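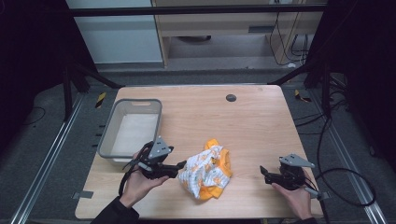 Sorting and Folding Small Textiles at a Shared Table
Project Report, Household Management Practicum
Submitted by Ita Gallagher
Nilldale College, Department of Family and Consumer Studies

1. Background

The Nilldale clothing exchange accepts outgrown children's clothes from families in the district and offers them again at no charge. Donations arrive in mixed bags. Shirts, bibs, sleepwear and blankets are often packed together, and many items are creased or turned inside out. In the past year the exchange handled 2000 pieces, of which 1000 were sized for children under the age of two.

The practicum group was asked to review how these smaller pieces are handled between the donation bag and the shelf. The exchange had reported that adult clothing moved through the process without difficulty, while baby clothes tended to build up in a pile at one end of the table and were folded last, frequently by a different person from the one who had begun the task.

2. Purpose

The project had two aims. The first was to describe the existing method of work. The second was to test a simple arrangement of table and basket that could be used by one person working alone. Washing, mending and pricing were outside the scope of the project.

3. Work Area and Materials

All trials took place at a light wooden table with rounded corners. A rectangular gray plastic basket was placed on the left side of the table, with the item to be folded near the middle. The basket has low walls, and a folded piece can be set down in it without lifting the arms very far. It also has a handle cutout in the rim. The table has a round cable port near the back edge, toward the right, and members of the group were told to keep drawstrings and narrow ties clear of it.

Deeper baskets from Wostska were considered during planning. They were set aside after the first session, as small items sank to the bottom and lost their folds when others were placed on top.

Patterned cotton pieces were preferred for practice. A print with a colored border gives the folder a clear line to follow, and the right side of the cloth can be identified at once. Plain white undershirts were introduced only in the last session.

4. Method

Work was carried out over 3 sessions in February. Each session followed the same order:

Place the empty basket to the left.
Take one item from the donation bag and lay it near the middle of the table.
Open the item fully and turn it right side out.
Smooth from the center toward the hems.
Fold the sides in, then fold from bottom to top.
Set the item in the basket with the fold facing the worker.

Items with stains or missing snaps were returned to the bag and recorded on the Rathnayake sheet, the standard condition form used by the exchange. Bibs were folded once lengthwise and once across. Ties were tucked inside before the second fold.

5. Observations

The opening step required more attention than the folding itself. A small garment dropped on the table gathers into a heap, and its edges are difficult to find. Group members who searched for a hem or trim first, and lifted the item by that edge, were able to spread it in one movement. Members who pulled from the middle of the heap usually had to begin again.

The position of the basket was also discussed. Left-handed members found the left side convenient. Two right-handed members asked to move the basket across, and this was allowed in the second session. Neither arrangement caused any disorder on the table, provided that the space between the basket and the item was left clear.

Fleece and thick terry did not hold a small fold. These pieces were rolled in the third session and stood on end in the basket, where they remained upright once a full row had been formed.

6. Recommendations

The group recommends that the exchange adopt a single low basket at each folding place and that baby clothes be separated from other donations when a bag is first opened. The folding order in Section 4 should be posted at the table in large type. Rolling should be permitted for thick fabrics.

The group further recommends that the Plostumetti shelving unit near the entrance be relabeled by age in months. The present labels use letter sizes, and families were seen to take down several stacks before finding the correct one. Draft labels have been left with the exchange for review.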